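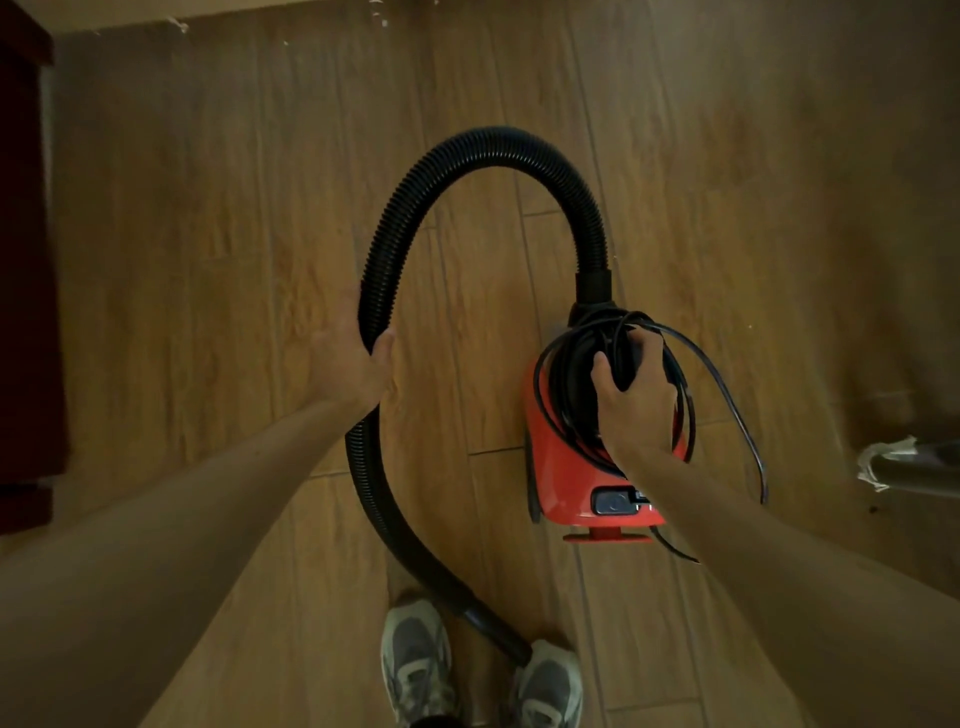
Equipment and Housekeeping – Discussion Board
Topic: Storage of canister vacuums and handling of the hose
Status: Open

Posted by G_Asadi (Moderator)
January 11, 2026

Members of the building services group are asked to comment on the draft procedure below before it is added to the housekeeping manual. The draft applies to canister vacuums used on wood and laminate floors in the Keris and Clerar buildings. Replacement hoses cost us more than any other vacuum part last year, and several canisters have been returned to the supply closet with the cord in a knot.

Draft procedure

1. Switch off the vacuum and pull the plug by the plug body, never by the cord.

2. Wind the cord in wide, loose loops and rest it on top of the canister. Keep one hand on the loops while the hose is being moved.

3. Take the corrugated hose in both hands, well apart, and work along it to find any kinks or flat spots. Stand clear of the baseboard while doing so. Small flakes of paper or paint left on the floor near the wall should be noted and picked up before the room is signed off.
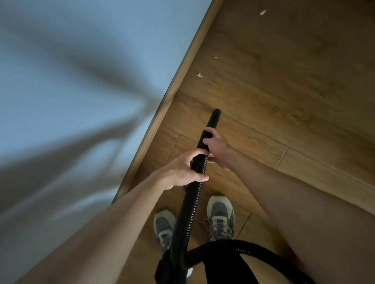

4. Detach the floor tool, if one is fitted, and empty it of hair and thread.

5. Hang the hose over the wide bracket in the closet. It is not to be stored standing on its end piece.

Comments are welcome until the draft is closed.

Golnar Asadi
Building Services, Vata Property Office

Reply from floor2_supply

Thank you for circulating this. I support items 1, 3 and 4 as written. I do not agree with item 2. A cord resting on top of the canister slides off as soon as the machine is carried, and the loose end then drags on the stairs. I would ask that the cord be secured with a fabric strap. The closet on our floor has a box of 100 straps that has not been opened.

Reply from jafarzadeh_desk

The Jafarzadeh annex has used straps since November. They are satisfactory when staff remember them. In practice, most people pull the strap tight, and the cord then takes a hard bend in the same place every day. We have withdrawn two cords for cracked covering. Loose loops are kinder to the cord, provided that the machine is put away at once. I would leave item 2 alone.

Reply from floor2_supply

The damage described is a matter of training. A strap may be fastened loosely.

Reply from n_wing_evening

A question on item 5. Our closet has no wide bracket, only a row of narrow hooks, and a hose hung on a narrow hook flattens at the bend. Until brackets are supplied, may we lay the hose flat on the shelf? The shelf is 14 inches deep, and the hose does fit if it is coiled generously.

Reply from G_Asadi (Moderator)

Yes. Laying the hose flat in a wide coil is acceptable, and the wording of item 5 will be changed to allow it. Brackets for the north wing have been requested, but I have no delivery date.

Reply from clerar_days

I would like it recorded that item 3 adds time. We clean 3000 square feet before the offices open, and a full check of the hose after every room is not possible. Once per shift is reasonable. The remark about flakes near the wall should also be a separate item. It concerns the floor and has been placed in the middle of an instruction about the hose, where it will be missed.

Reply from jafarzadeh_desk

I agree with the second point. On the first, a blocked hose costs more time than the check does – but once per shift would be enough for us as well.

Reply from G_Asadi (Moderator)

The hose check will be changed to once per shift, and the flakes will have their own item. On the cord, opinion remains divided. Item 2 will stay as drafted for the present, with straps permitted where the machine must be carried on stairs. Floor 2 may open its box.

Reply from floor2_supply

Noted. I maintain my objection to item 2 but have no objection to the remainder.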